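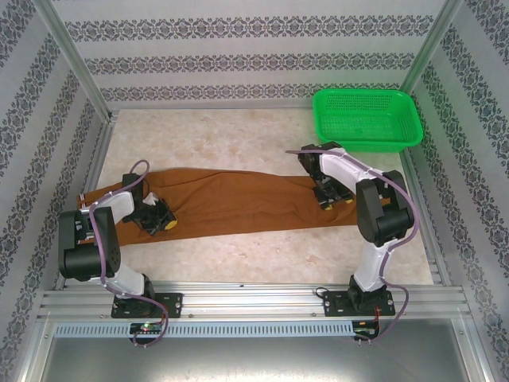 I spent Wednesday evening moving the house backups off the old Rasard box, and I'm writing the settings down before I forget them.

The Rasard had two bays, a fan that rattled, and a web page that only loaded in one browser. Its replacement is a Hadis mini PC with a single 4 TB disk in a USB case. It draws 14 watts with the disk spinning, measured at the wall.

The first full copy stopped partway with 3,883 files left. The log blamed the network, so I swapped the cable and got the same result. The real cause was file names. Years ago I had let a scanner program put colons in them, and the new disk was formatted exFAT, where a colon is not allowed.
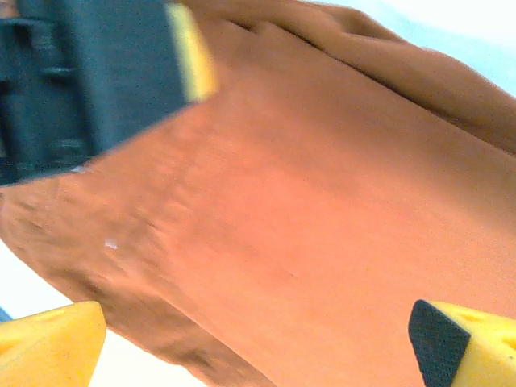

I reformatted as ext4 and started over. Khrystyna Kuzmenko had told me to do that in the first place – her notes on rsync flags are better than mine. I used -aH and left compression off, as both machines sit on the same switch.

The second run finished overnight. Checksums matched except for 19 files, all of them browser cache that changed during the copy. Those are now excluded.

Nightly runs start at 2:30. I keep dailies for two weeks and monthlies for a year. The off-site copy still goes to Tymofii Ostapchuk's place on a spare drive, by hand – his upload speed is worse than mine.
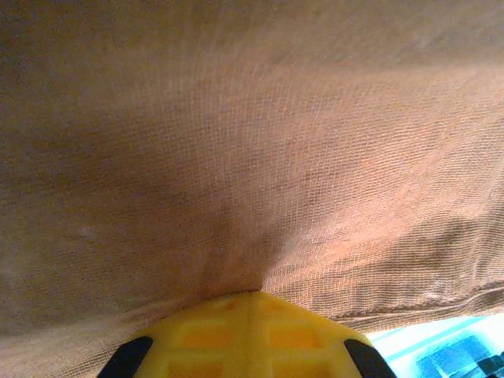 *Plain weave, close up.*

Still to do: email alerts on failure, and a test restore in June.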